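Progress report to the Barurel Fund
Prirton Community Workshop, shared workroom
August 31, 2023
Prepared by Sabina Oravec 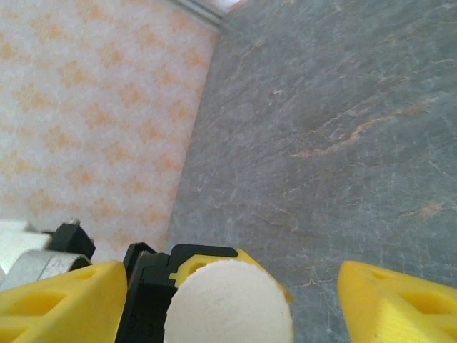

This report covers the period from May until the end of summer. It follows the same order as our application, so that you can compare it with the plan we sent you. The questions which your office asked in the last letter are answered near the end.

The workroom

When the grant was confirmed, the room was in use but it was not in good condition. Materials from several groups were stored together and many parts had no label. People spent a good portion of their evening looking for a thing that the workshop already owned. The first task was therefore to sort everything and to decide what stays.

Emmett Benavides led the sorting. He asked each group to go through its own material first, and only after this he went through the remainder. This took longer than we planned, but there were fewer disagreements than last time. In total, 278 items were entered in the inventory list. Of these, 89 were given away or recycled. The others now have a label and a fixed place, and the list is kept as a shared file which every group leader can open.

We did not finish the small fasteners. They are still mixed in their trays, and I think it is realistic to say they will be sorted during the winter, when the room is less busy.

Furniture and storage

Two workbenches were ordered from Filline and both were delivered in time. One of them had a damaged leg. Filline replaced the leg without cost, but the replacement came three weeks later and in this period we could use only one new bench. The older benches were kept and moved to the wall.

The shelving was bought from Matlala. In the application we wrote that we would take the deep model. After measuring again, we saw that with deep shelves the passage to the back door would be too narrow, and we took the shallow model. The price was a little lower. The difference was used for bins and for label tape, as agreed with your office by e-mail.

The lighting is not changed yet. The electrician visited the room in May and gave us a written offer, but he asked that the ceiling panels be checked before any work starts. The owner of the building has agreed to the check. We wait for a date – I have written to them again this week.

Use of the room

The room is open on two evenings each week. The printing group and the woodworking group had problems with each other before, mainly about dust, and they now use separate evenings. This arrangement works well for most members. A few persons belong to both groups and would prefer a joint evening, so we will discuss it again in the autumn.

Every evening closes with a short tidying period. There is a sheet on the inside of the door where the group leader signs that tools are back in place and the floor is swept. In the first weeks the sheet was often forgotten. It is better now, although the signatures from July are not complete and I do not want to present them as complete.

Members have also begun to write down what is missing or broken. From these notes we learned that the clamps are the most requested item, more than any of the larger tools we had in mind. I would like to ask if a part of the tool line in the budget can be used for clamps. The amount would stay inside the same line.

Answers to your questions

You asked if the inventory will be kept up to date after the project. Emmett has agreed to check it once in each quarter, and this duty is now written in his role description.

You asked also about the unused part of the transport line. The delivery of the shelving was included in the price, therefore this money is not spent. We propose to keep it until the lighting is installed – the old lamps must be taken to the recycling center and this will need a van.

Next steps

The ceiling check and the lighting are first on the list. After them we will mark the floor around the fixed machines and sort the fasteners. The written rules for the room exist as a draft, and the group leaders will send me their comments before I make the final version.

The invoices and the updated budget table are sent in a separate file. Please write to me if any invoice is not readable, as two of them were scanned from thin paper.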